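Home and Garden Help > Renting > Painting

Do I have to paint a charcoal wall back before I move out?
Posted Thu 23 May by secondhandlamp

Hi all, hoping someone has been through this. I rent in the Pilia building in Tevness and my lease is up soon. When I moved in I asked the management company (Malinowski Rentals) if I could paint, and they emailed back "neutral colors are fine." So I painted the back wall charcoal gray, which I think is neutral! The side wall is still light gray.

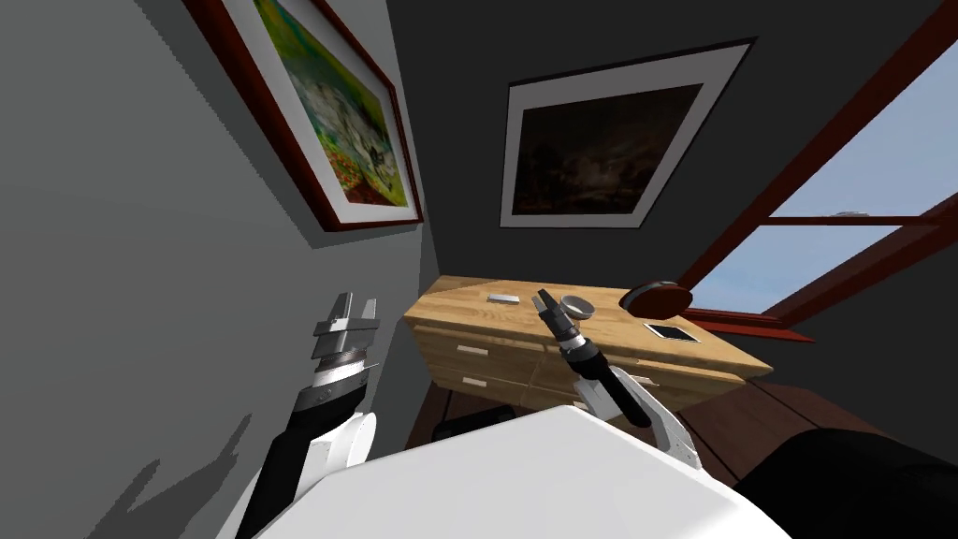

The charcoal wall, dresser up against it

Now I have a letter saying walls must be "returned to original condition" or they'll take it out of my deposit. My deposit is $1742, so I'd really rather not hand over a chunk of it for one wall. There's no price list in the letter and the woman on the phone said it would be "assessed," whatever that means.

So two things. Does their email count for anything? And if I do have to paint it back, how many coats am I looking at to get from charcoal to light gray? I've only ever gone from light to dark, and that took me a whole weekend with a roller that shed fuzz everywhere.

I'd also like to test colors on something before I go near the wall, because the paint store gave me three different grays that all look identical in the can and I don't trust any of them.
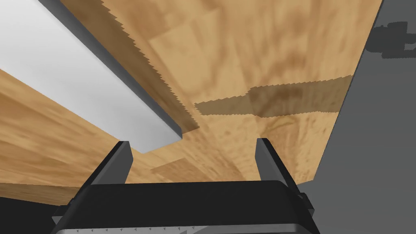 White board next to the wood

I don't have the original paint name. Malinowski says they "don't keep that on file," which seems wild for a company that owns the whole building.

Thanks in advance, I've been putting this off since April.

paintedcorners
Ooh, I did this exact thing with a navy bedroom. Use a primer!! I used Clastex, the stain blocking kind, two coats, and then two coats of the light color on top, so 4 in all. I tried skipping the primer on the first section and you could see blue coming through like a bruise. Let it dry overnight between coats even if the can says less, especially if it's humid.

For matching, cut a little square out of the wall behind an outlet cover, where it won't show, and take it to the paint counter. They scan it. Mine came out so close I couldn't find the edge. And ask for the same sheen — a perfect color in satin next to flat looks like a totally different paint.

Good roller, tape, primer and a gallon will run you more than $40, but it's way less than what they'd charge.

grumpytenant2000
just paint it. landlords always win these

mrs_dropcloth
I'd slow down a bit before buying anything. Print that email and read it next to your lease. If the lease says changes need written permission and you have written permission, ask them (in writing, always in writing) whether "neutral colors are fine" meant you could leave it. Where I live, permission to paint and permission to leave it painted were treated as two separate things, which cost me a month of arguing. Your state may be different, and a lot of places have a free tenant line you can call.

Also ask for an itemized estimate now. Mine got a lot more reasonable once they had to put numbers on paper.

secondhandlamp
Thank you, this is so helpful! I've emailed them for the estimate and I'm going to look at what's behind the outlet cover tonight.
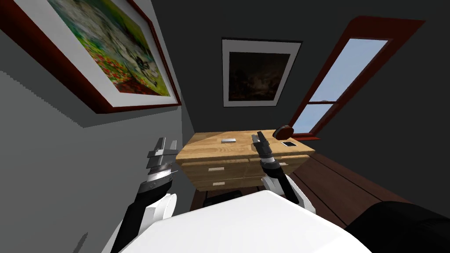

One more thing I forgot to ask: do nail holes get filled before the primer or after? I have spackle left over from my last place and it may be ancient.

paintedcorners
Before! Fill, let it dry, sand it smooth, wipe off the dust, then prime. If the spackle's gone crumbly toss it, a new tub is cheap.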